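News > Site Visits > Skornalville

Report on a Visit to the Oniter Edge Computing Facility, Skornalville

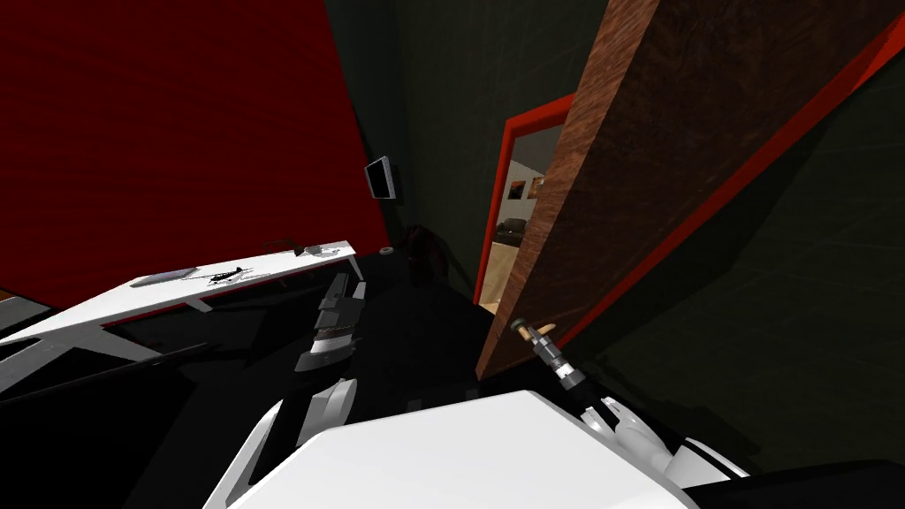 The visit was arranged in November at the invitation of the site's operations office. Its purpose was to learn how a regional provider runs small computing sites close to its customers, and whether the same approach would suit our own branch network. Reshma Mokoena led our party, accompanied by Omprakash Prajapati and Boris Čierny.

The group was received at 9:30 a.m. by Karabo Cele, head of operations, who gave a short account of the company's work. Oniter manages 134 edge nodes from Skornalville. Most are installed at warehouses, clinics and water treatment plants, where data must be handled on site before a smaller portion is passed to the central cloud. The scheduling software, known as Koo, was written in-house and decides which tasks stay local.

Rasha Awwad then led the tour of the server hall. Racks are grouped by customer, and each group has its own power feed and cooling loop. Visitors were asked to leave telephones at the front desk before entering. Ms. Awwad explained that spare parts are held at a second site in Sorkwood, and that a failed node is normally replaced within 7 hours of the first alert.

The discussion after lunch dealt mainly with software updates. Updates are released to three test nodes first and are held there overnight. Mr. Prajapati asked what happens when a node loses its connection during an update. Mr. Cele replied that the node returns to its earlier version and reports the fault once the link is restored. Mr. Čierny raised the matter of training costs, and was told that over 179 hours of course material had been prepared for field staff.

Questions on pricing and contract length were left for a later meeting. Ms. Mokoena has asked for a written copy of the update procedure, and a return visit to the Sorkwood site is under discussion.

Contact | Copyright Office of External Visits | Back to top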